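About Nullcombe Furniture School

We teach people to fix, refinish and build furniture, and we've been doing it in the old Birkett feed store since the spring we talked the landlord into letting us run sanders indoors. Back then it was one evening class and a pile of borrowed clamps. Now we have day classes, night classes, a summer program for teens and a waiting list for the chair caning course that still surprises us every April!

Most of our students have never picked up a hand plane before they walk in. That's fine with us. We get nurses coming off shift, retired bus drivers, couples who just bought a house and inherited somebody's wobbly dining set, and a few people who simply want to spend their evenings making something they can sit on. Classes are capped at 15, so there's always a teacher close by when your glue is setting faster than you'd like (it happens to all of us).

What we teach

The beginner course is called Nikero, after the street where our first shop stood, and it runs for eight weeks. You start by learning to read a piece of furniture: how it was joined, what finish is on it, which repairs were done well and which were done with a staple gun. After that you take on a small project of your own. Step stools are popular, and so are nightstands, though one student showed up with a church pew and we found room for it.

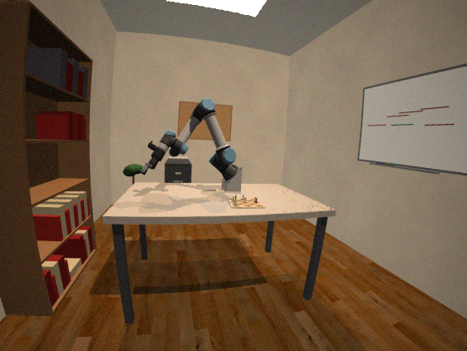

Tabletops get a course all to themselves, and it's the one our teachers fight over. A top takes more abuse than any other part of a piece, from hot mugs and homework to leaky flowerpots, and people often give up on a good table over the surface alone. Patchy tan and brown marks across a pale top, like the ones spread over the left and middle of this one, are just the kind of thing we love to talk through in the first session. Is it a stain or worn paint? Do you clean it, strip it, cover it, or leave it alone and enjoy it? We'll happily argue any side of that, and the answer usually depends on how you plan to use the table.

Once you've finished two courses you can join open bench, where you book a spot and work on whatever you want. There's coffee on from 6 p.m., the radio is decided by whoever gets there first, and somebody always knows where the good card scrapers are hidden.

The Clolletti wood library

Down the back hallway is our collection of wood samples, 185 of them, each sanded on one side and left rough on the other. Students can borrow them overnight to match a repair at home. We're also slowly building a shelf of old hardware, with some 100 drawer pulls so far and a coffee can of hinges that needs sorting.

Coming to see us

We're at 113 Birkett Lane, with parking behind the building. Drop in during any evening class and look around, and bring a photo of the piece that's been sitting in your garage. Please wear closed shoes and tie back long hair if you want to come onto the shop floor. New course dates go up on our bulletin page at the start of each season.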